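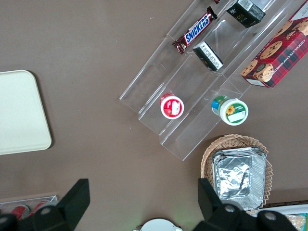
Figure 7. Work area of the table cell as seen by the wrist camera, with the tiered display stand in place.

7. Wrist camera and gripper: set-up, checks and care

7.1 Scope of this section

This section applies to the Histex table cell as installed at the Toltmont site. It covers fitting the gripper fingers, setting the wrist camera view, laying out the table, and the routine care of these parts. It does not cover the arm controller, the emergency stop circuit or the base mounting, for which see Sections 3 and 4.

Only persons who have completed the Histex operator course may carry out the work described below. Adjustment of the camera bracket (7.4) is reserved for the cell supervisor. At Toltmont the cell supervisor is Patricio Ulloa.

CAUTION: Put the arm in HOLD and turn the key switch to SERVICE before reaching into the work area. The fingers can close without warning when the cell is in RUN.

7.2 Before you begin

You will need the following:

Hex key set supplied with the cell
Lint-free cloth and lens fluid
Soft brush
Finger gauge, marked 30
Cell log book

Allow the arm to come to a full stop. Do not push the arm by hand while the drives are on.

7.3 Fitting the gripper fingers

The fingers are supplied as a matched pair and must be replaced as a pair, even where only one is worn.

1. Move the arm to the SERVICE position from the pendant.
2. Open the gripper fully.
3. Support the left finger with one hand and remove its bolts. Place the bolts in the parts dish.
4. Repeat for the right finger.
5. Brush any dust or crumbs from the mounting faces. Do not use compressed air, which drives debris into the slide.
6. Offer up the new fingers so that they face each other. Start all bolts by hand before tightening any of them.
7. Tighten the bolts evenly.
8. Close the gripper slowly onto the finger gauge. Both fingers should touch the gauge at the same moment. If one touches first, loosen the bolts on that side and repeat from step 7.
9. Enter the change in the log book and reset the cycle counter.

NOTE: The counter shows a reminder at 3000 cycles. The reminder does not stop the cell, but the fingers must be inspected before the next shift.

7.4 Setting the camera view

The camera looks down past the fingers onto the table. In a correct view both fingers enter from the bottom of the picture with an open gap between them, and the tabletop fills most of the remaining area. Figure 7 may be used for comparison. The fingers should always be visible, as the control program uses their position to judge distance during the final approach.

1. From the pendant, select VIEW, then LIVE.
2. Move the arm to the OVERHEAD position.
3. Check that both fingers can be seen and that neither hides the center of the table.
4. If the picture is tilted or off to one side, loosen the bracket screw by a quarter turn and move the camera gently until the view is correct.
5. Tighten the bracket screw and check the view again – the camera often shifts slightly as the screw is drawn down.
6. Select SAVE VIEW. The earlier view is kept under PREVIOUS until the next save.

CAUTION: Never turn the camera by its cable.

7.5 Laying out the table

The cell is supplied with the Flusturen item set, which holds packaged foods, open containers and flat trays. Items may be changed locally, provided that each is entered in the item list before use.

1. Wipe the tabletop and let it dry.
2. Place the clear display stand first. It may be set at an angle to the table, but its stepped shelves must be within reach of the arm.
3. Set boxed and wrapped items on the shelves. A chocolate bar may lie diagonally across an upper shelf, as the Snickers bar does in Figure 7.
4. Set round containers, such as small cups and tubs, on the lower steps with the lids upward.
5. Place trays and baskets on the table beside the stand. The foil pans are to be kept stacked in the wicker basket.
6. Run CHECK REACH from the pendant. Move any item that is reported as out of reach.

NOTE: Clear acrylic is difficult for the camera to detect. In the overhead view the stand shows mainly as thin white highlights along its edges. If these highlights are lost under strong room light, lower the blinds or dim the lamps nearest the table, and repeat the check. Foil is also troublesome, as its creases throw bright, uneven reflections. Fault code 103 (SURFACE NOT FOUND) is most often caused by one of these two materials.

7.6 Cleaning

At the end of each shift:

1. Put the arm in HOLD and turn the key switch to SERVICE.
2. Wipe the camera lens with a clean cloth and one drop of lens fluid. Do not spray fluid directly on the lens.
3. Brush the fingers and their mounting brackets.
4. Check that all bolts are present and seated.
5. Remove any package that has split or leaked, and clean the surface beneath it.
6. Wipe the display stand with a damp cloth. Alcohol and glass cleaner cause fine cracks in acrylic and must not be used.

7.7 Faults

View is dark or blurred. Clean the lens. If the fault remains, check that the cable is fully seated at the wrist.

One finger missing from the view. The bracket has moved. Carry out 7.4.

Fingers close unevenly. Carry out 7.3, steps 7 and 8. If the fault returns within a shift, remove the gripper and send it to Lungu for repair. Do not open the slide housing on site.

Code 103. Check room light and the position of the stand and foil pans, then repeat CHECK REACH. If the code appears again, save a picture from the LIVE screen and attach it to the fault report.

Item dropped during lifting. Check the fingers for wear and for grease from food packaging. A drop from an upper shelf must be entered in the log book, with the name of the item and the shelf used.

7.8 Returning the cell to service

1. Remove all tools and cloths from the table.
2. Close the guard and turn the key switch to RUN.
3. Run one slow cycle with a hand on the stop button.
4. Sign the log book.

The cell must not be left in RUN unattended until the slow cycle has been completed and signed for. Continue with Section 8, Daily Operation.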